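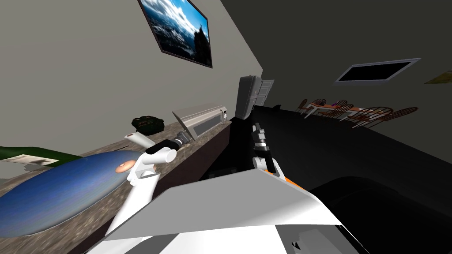 Rédigé par la cellule Automatisation, Trarkska – jeudi 11 novembre

Rubrique : Projets financés > Suivi d'avancement

Objet : robot à deux bras en cuisine collective, site de Hivau. Point intermédiaire.

La période écoulée depuis juillet a porté sur la mise au point en simulation des gestes de rangement et de dégagement du plan de travail. Le modèle utilisé est une cuisine avec comptoir en granit et coin repas, encombrée d'objets courants. La vue jointe en est tirée : la pince gauche tient un petit objet cylindrique argent et noir, orienté vers l'appareil blanc posé sur le comptoir ; la pince droite est libre.

1. Essais
1 171 séquences simulées ont été exécutées, réparties sur 26 configurations de comptoir. Les écarts les plus fréquents concernent la prise des petits cylindres couchés et le passage du second bras au-dessus des surfaces sombres, où l'estimation de hauteur reste instable. Le module de perception fourni par Koval a été remplacé en cours de période ; les séquences antérieures au remplacement ne sont pas comparables et seront rejouées.

2. Effets sur les postes
L'analyse d'activité menée à Hivau recense 41 tâches élémentaires en fin de service. Le dégagement des plans et la remise en place des ustensiles seraient confiés au robot. Le contrôle des denrées, le nettoyage des appareils et la décision de jeter ou de conserver restent aux agents. La fin de service serait décalée pour deux postes, ce qui suppose un avenant aux plannings. Les agents ont demandé que l'arrêt du robot soit accessible des deux côtés du comptoir ; la demande est intégrée au cahier des charges.

Une formation de 60 minutes par agent est prévue avant toute mise en service. Son contenu (reprise en main, arrêt, signalement d'un objet non reconnu) est rédigé, hors partie maintenance.

3. Écarts au plan
Livraison du poignet Fakuso : retard de trois semaines, sans incidence budgétaire. Essais sur site reportés d'autant.

4. Suite
Reprise des séquences avec le nouveau module, puis essais à Hivau hors présence des convives. Le versement de la deuxième tranche est sollicité selon l'échéancier de la convention.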